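Subject: Re: Bench arms for kitting and tidying, are we there yet?
List: Flornurbridge Small Shop Automation

Replying to the post from the Promham shop. Quoted in part:

> We run a two-person assembly room and spend most of the late
> afternoon on what I would call chores. Loose parts go back in
> trays, offcuts go in the bin, benches get cleared, the next kit
> gets laid out. A vendor says a pair of bench arms with wrist
> cameras will do all of it after "a few hours of teaching." The
> parts are small and never in the same place twice. Has anyone
> here gotten useful work out of such a setup, or should we wait?
> Volume is 500 kits a month, 43 line items on the longest kit.
> We also have a vacuum pick head on the shelf, if that helps.

Short answer: wait on the general tidying, and consider buying for one or two fixed steps of the kitting.

Longer answer. The word "chores" covers several jobs that differ a lot in difficulty. Moving a known part from a fixture to a fixture was solved long ago and does not need cameras. Picking a loose part from a flat bench is mostly solved if the part contrasts with the bench and has two parallel sides. Passing a part from one arm to the other is workable at low speed. Picking one item out of loose material is where I would still want a person. 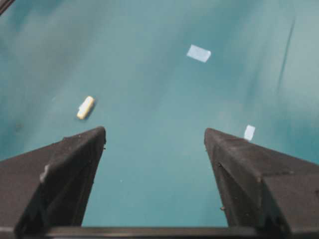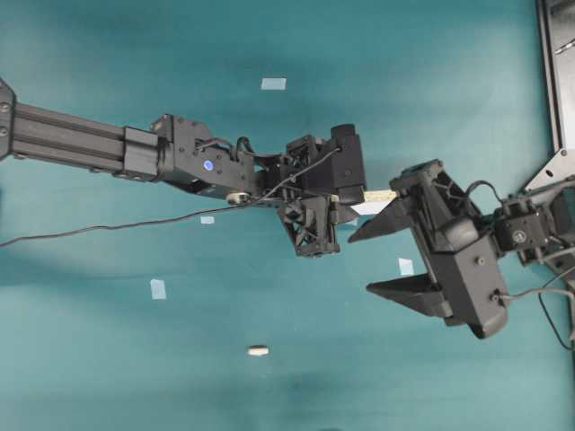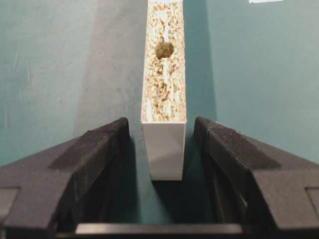

Cycle time is the figure vendors quote, and it is the wrong one for your case. What you need is the number of human interventions per shift, together with how long each one takes. An arm that is slow and stops once a day can run while you do something else. An arm that is quick and stops every ten minutes has given you a new job. Interventions depend heavily on what the part is resting on and what is near it. A small block by itself on a plain teal surface, well outside the fingers and lying at an angle, is a fair test of locating and approach. The block held in the left gripper while the right one stands open is a different test, because the second arm has to find a grip on whatever length the first has left free. The lumpy round thing on top of the pale crumbs in the white container is harder again. It has no flat sides, it is partly nestled in the fill, and a narrow channel leaves little width for a pair of wedge fingers. Ask the vendor for separate intervention counts on each of these, with your parts.

On the "few hours of teaching," ask what happens when the tray changes. We trialed a Sunier cell for 3 months on a part-return job. It did well until we moved to a deeper tray. The fingers then touched the tray wall before they reached the part, and the fix was a new finger shape. More teaching did nothing for it. If your trays vary, measure the narrowest one first and compare it with the finger width at the depth you need.

On the vacuum head: fine for flat bagged items, poor for anything porous or crumbly. I would keep it for the bagged hardware and leave the offcuts alone.

For acceptance I suggest 2000 picks on your own bench, under your own lighting, with the late afternoon included. Log every stop with one of four causes: not found, bad grip, dropped, collision. We used the Åberg logging sheet from the list archive, with a column added for who cleared the stop and how many minutes it took. That column decided the matter for us. We kept one arm on the kit layout step and sent the second one back.

As for general bench clearing, I have not seen a setup I would leave alone with mixed parts and scrap. Sorting what to keep from what to throw out is a judgment about the parts, and a wrong guess puts good stock in the bin.

Two questions back to Promham. Are the 43 line items all loose, or are some bagged? And are the trays all the same depth?

--
To unsubscribe or change to digest mode, use the list settings page.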